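Search
Search articles
Go

Leave the Laundry Room Where It Is

The building where I live has 212 flats and one laundry room. It is in the basement, next to the bicycle cage, and if the new owners have their way it will be gone by July. In its place we will get parcel lockers and a small gym. Every flat will be offered a washing machine which also dries, made by Skivo, to be fitted under the kitchen bench. The letter calls this an upgrade. I have read the letter several times with my dictionary, since English is my third language and I don't like to be angry at something I have only half understood. I understood it the first time.

I want to argue for the laundry room. I know that it is not a glamorous cause. The floor slopes to a drain, one of the lights makes a noise, and the coin box of the end dryer has been broken as long as I have lived here. My argument is not that the room is beautiful. I think that we are giving away a useful thing, and that the same is happening in many buildings, and that we talk about it too little because washing is considered a small matter.

What the letter says

The reasons are three, as I read them. Machines in the flats are more convenient. The basement space can be "activated". And residents, according to a survey, value privacy.

About convenience, I agree in part. When my daughter was a baby I would have kissed the feet of any person who put a washing machine in my kitchen. To go down four floors with a basket on one arm and a child on the other is not a pleasure. For people who are ill, or who work at night, or who cannot manage the steps at the end of the corridor (the lift stops one half-level above the laundry, a thing I have never understood), a machine at home is a real help, and they should have it.

But the machine under my bench would be small. I have seen it at the display flat. It washes a modest load and then dries only half of it, so you must take the other half out and wait. A full load takes nearly the whole evening. My neighbour Liette Kennedy has three boys who play football, and she laughed out loud when the man explained this to her. Downstairs she fills four machines together, and before dinner she is finished. She asked him what she should do with a doona. He said there is a service which collects it. The service costs money every time, of course, and the doona goes away for two nights in winter.

Also there is the noise. Our walls are thin. I can hear when Mr Greenwood next door puts his spoon down. I am fond of Roland Greenwood but I do not want to hear his spin cycle, and I am sure he does not want to hear mine.

What I learned downstairs

When I came to this country I could read a newspaper slowly and I could not make small talk at all. In my language we do not say "how are you going" to a stranger. I did not know what answer was wanted. At work people were kind but busy, and in the shops the talk is over before you have prepared your sentence.

In the laundry room there was time. A dryer takes forty minutes and people stay near it, because they worry for their clothes or because it is not worth the walk back up. Kanako Kinoshita was the first person who spoke to me there. She wanted to know if I was using too much powder. I was. She had arrived some years before me and she remembered which things are confusing, so she told me many of them without my asking: how to read the electricity bill, which doctor does not hurry you, that "bring a plate" means that there should be food on it. I had nearly taken an empty one to my daughter's school.

I don't believe that this would have happened in the lift. In the lift everyone looks at the numbers. It would not have happened in the courtyard either, where you need a reason to sit. The laundry gives you the reason. You are allowed to be there doing almost nothing, beside another person who is doing almost nothing, and your hands are occupied with folding. It is much easier to talk in a new language when your hands are occupied. I have told this to the teacher of my English class and she now brings knitting wool.

There is something else, which is harder to say politely. People see each other's things. They see the worn collars and the good tablecloth, the uniform from the supermarket, the sheets with cartoon animals. At first I was ashamed of this and I put my better towels on top. After a while I stopped. I saw that the lady with the expensive car mends her nightdress, and that Bradley Nuttall from the ground floor, who looks like a man who could break a door, irons his cotton with great care and puts the creases exactly where he wants them. You cannot be very afraid of your neighbours when you know how they fold.

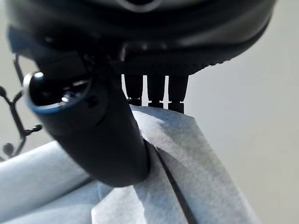 The matter of privacy

The survey says that we value privacy. I would like to know how the question was asked. If somebody asks me "do you value privacy?" I will say yes. I would say yes also to health and to sunshine.

I accept that there are people for whom the shared room is unpleasant. Things have been taken -- I lost a good cardigan there myself, and I still look at other women's shoulders in autumn. There are arguments about who has left wet clothes in a machine. A young woman on my floor told me she goes only late, because a certain man used to make comments. That is serious and I do not want to answer it with a nice story about folding. The man was spoken to, and a window was put into the door, and she says it is better. It should have been done much sooner.

So some repairs are needed. But we do not usually close a room when it needs a window. We put in the window.

I have also noticed who is speaking for privacy. It is mostly the people who sell something which goes inside the flat. My friend Daithí Hayes lives in a building owned by Goltum, on the other side of the river, where the laundry was removed two years ago. He has his own machine and he says it is fine. I asked him who lives next to him. He thought about it while we walked the whole length of the street, and he told me the colour of their doormat.

The question of money

The owners say that the common laundry does not pay for itself. I think this is probably true. A wash costs $3 and a dry costs $2, and the prices have not changed for a long time. They could go up a little and I would not complain.

However, the new arrangement is not free for us. The machine in the flat comes with an extra $400 a year on the rent, and the water and power are then on our own bill. For a household which washes every day it may be worth it. For Mr Greenwood, who has one load of shirts, it is a bad bargain, and as I read the letter he cannot refuse it when his lease is renewed. I asked about this by email and received an answer which thanked me for my feedback.

And when a machine breaks? Downstairs there are eight, so you move to the next one. In the kitchen you have one, and you telephone, and you wait at home between eight and five for a man. I have no laundromat near me any more. The last one, Ó Dálaigh's on the main road, became a place for bubble tea. The next is out at Trelo, two buses away, and I have tried to imagine that trip with wet sheets.

What I would ask for

I would like the owners to offer the kitchen machine to those who want it, at a fair price, and to keep the room for the others. Take half the basement for the parcels if you must. The gym I leave to people who understand gyms. Put in a better light and a bench with a back, and mend the coin box. I would ask also for a proper table, higher than the present one, because all of us over fifty are folding with bent backs.

Perhaps this will be seen as the complaint of a person who does not like change. I have changed my country, my work, my alphabet and what I eat in the morning, so I do not think I am against it in general. I only ask that somebody should come and sit in the room for an hour before they decide what it is for. The best time is after six, when the dryers are full. Kanako is usually there, and if you use too much powder she will let you know.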